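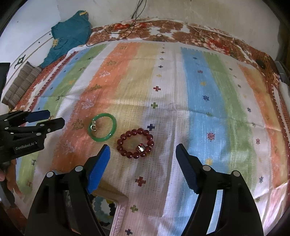
Defne Coşkun rents out jewellery by the month from two rooms above a bakery. Her firm, Jovero, has 370 members, and most of them borrow bracelets.

Members pay a deposit and keep up to five pieces at a time. Jade is asked for most, followed by plain silver. Beaded strings come back with stretched elastic and have to be restrung, a job done by Wubit Demissie on a bench near the window.

We use cookies to improve your visit. Accept all | Manage settings

Coşkun started in May with stock bought from a retiring dealer, Cledwyn Probert, for £2,450. He still values the older pieces for her.

Losses have been low. Last year 176 items were reported damaged and most were mended. Insurance was harder to arrange, and two companies turned her down before a third agreed to cover pieces sent by post.

She has no plans to lend engagement rings. "People ask, but they want to keep them," she says. Watches may be added next year if Probert can find someone to service them.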